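About Us | Who We Are

Stister is a small company that tries out robot grippers, arms, cameras and controllers for people who have to live with whatever gets bought. We started in the back half of a print shop in Rillisberg, with one secondhand arm and a great many opinions, and we have since grown into a real shop of our own with proper lighting and a kettle that works (most days!). If you make parts, pack parts or sort parts, and you are wondering which hand to put on the end of your robot, we would love to hear from you.

The company was founded by Bouchra Benjelloun and Deok-su Byun, who met while fixing the same stubborn packing line at Kabbaj and found that they argued well together. Bouchra had spent years on the buying side and was tired of choosing equipment from brochures. Deok-su had spent those same years installing what had been chosen, and he had a drawer full of worn-out finger pads to show for it. They thought a plant manager ought to be able to send in a box of their own parts and get back a plain report on how each gripper handled them, written in words that the whole crew could read. We still work that way, and the reports are still plain, though Bouchra will admit they have gotten longer.
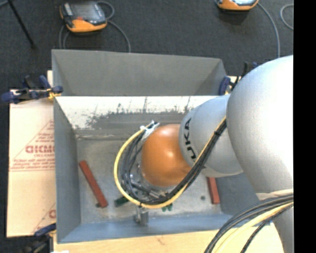
Bin picking is the work we are asked for most, and it is probably the work we enjoy most too, even on the days when it does not love us back. A part that sits nicely in a fixture is one thing, and a part lying at a slant against the wall of a deep bin is quite another, so we always ask customers to send us the kind of container they use along with what goes in it. Tall sloping sides leave a wrist very little room to turn, and the hoses and cables looped around the joint have to come down into the bin along with everything else. Much of what we write up comes down to that: how far the wrist can tip, where the cable bundle wants to be tied, and what the gripper can still reach in the corners. We clamp the bin to the table for these trials, and long bars go in with smaller, knobbier pieces, the way they tend to arrive in real life.

A standard comparison is 1,000 picks for each gripper, on the same arm and with the same parts, and we run the cameras and lights the same way every time. We note each miss and each drop, and we sit down together afterward and go over the strange ones. Our longest comparison so far ran to 1,308 picks on a single set of fingers, mostly at the urging of Tarek Alaoui, our test lead, who wanted to see where the wear would begin to show. Hala Hegazy looks after cameras and calibration, and she is the person to ask about shiny metal, a subject on which she can talk through an entire lunch and well into the afternoon. Yasmine Abdelaziz answers the phone, plans the schedule and writes the first draft of every report, and if you have visited us you have almost certainly been given one of her almond cookies.

We do not sell grippers or arms, and we do not take a commission from anyone who does. Customers pay us for the trial and the report, and the report is theirs to keep and share as they like. A simple comparison takes 40 working days from the time your parts reach us, and one that includes a change of controller takes 60. Our own record-keeping software, Tallell, comes with every project, so you can look through the results pick by pick if you are the sort of person who likes that (we certainly are).

Visitors are very welcome. Call ahead so Yasmine can find you a parking spot, wear closed shoes, and bring a few of your most troublesome parts along in a bag. The shop is closed for the first part of August, when we all go and see our families, and we are back at the benches after that.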